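Getting a Tired Chopping Board Back Into Shape

I love an old wooden board! Mine came from the Saturday market in Keststead with a surface like a ploughed field, and I now use it every single day (bread, onions, the lot).

Start by scrubbing it with hot water, a little washing-up liquid and a stiff brush. Do both sides, even if only one is mucky, or the board may warp as it dries. Stand it on its edge overnight, well away from the radiator. 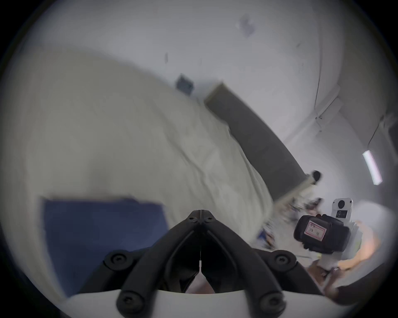

By Duarte Coelho, Lindasside
Kitchen tips, September

Next morning, sand along the grain with 125 grit until the worst knife marks have gone, then wipe it over with a damp cloth. The grain will stand up and feel furry. Let it dry and sand again, lightly this time, with something finer.

Now the lovely bit – oiling! Warm a bottle of food-safe mineral oil in a bowl of hot water, pour on a good puddle and rub it in with an old T-shirt. Leave for about 3 hours, wipe off what's left and do it again. Don't use olive oil, it goes sticky and smells.

For onion smells, coarse salt and half a lemon, rubbed in circles, then rinse. Garlic takes two goes.

Never the dishwasher, please.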